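3.2 Collecting the coffee demonstrations

We came to the coffee task rather late in the project, after the simpler pick-and-place work had been running happily for a while, and we are glad we did. By then our two operators had grown comfortable with the Trusel teleoperation rig, and Tove Hedegaard had already talked the rest of us into keeping every practice attempt, good or bad, in a separate folder. That folder turned out to be a real treasure later on (see Section 5).

Each person worked in sittings of 18 demonstrations, with a good long break in between – tired hands make jerky paths, and jerky paths are hard for a policy to copy. Before each attempt the Womo simulator drew new starting places for the loose objects within a small region of the table, while the robot and the room stayed as they were. Figure 3 gives a view of the workspace, with the two arms reaching in from the far side of the table and the coffee machine on the left.

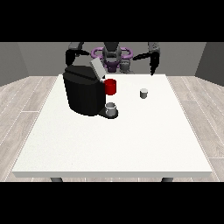 Figure 3. The simulated coffee workspace, with the lid of the machine tilted up and a small gray cup standing by itself on the right.

Why not simply have the operators record all the examples by hand? A person needs time and patience for every single attempt, so we recorded a small set of human examples and let the Kerncombe generator stretch them into 1000 new ones with different object positions.

The generator cuts each human example into short pieces, one stream for each arm, and shifts those pieces to suit the new layout. We then replay the result in the simulator and keep it only if the task check passes at the end. Eduardo Baluyot wrote the first version of that check, and it was a little too forgiving, so we tightened it in June and ran the whole batch again. All the numbers in this paper come from that second run. We also held back eight of the human examples, which were never shown to the generator, and used them to compare the speed of the arms in human and generated motion.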